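Stasiv > Workshop notes > Papers > Shelf reaching with two hands

3.2 Simulated shelf

Before cutting any boards for the real unit at the Stilivville workshop, we modeled it in simulation. Magnusson drew the shelves from her bench sketch, and Dalen set up the two arms and their jointed hands. Each trial starts with both hands in front of the unit - the arms have to come up from below without hitting a board edge. We ran 73 trials in this layout, each with a limit of 15 seconds. 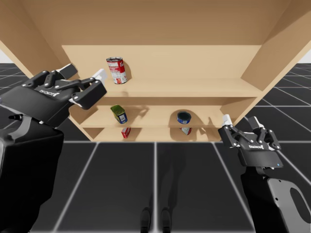

Figure 4. A trial in simulation. The can with the red and white label on the upper shelf is the target for the left hand.

3.3 Moving to the bench

The real shelf was built in October from leftover pine. Its boards came out slightly thicker than in the model, so we changed the model and repeated the last 15 trials. Reaches to the lowest shelf remain the hardest, and we leave them out of Table 2.

Comments

mokitz: Did you sand the front edges or leave them square?

Trillon: Same trouble with low shelves on our build. We ended up raising the whole unit.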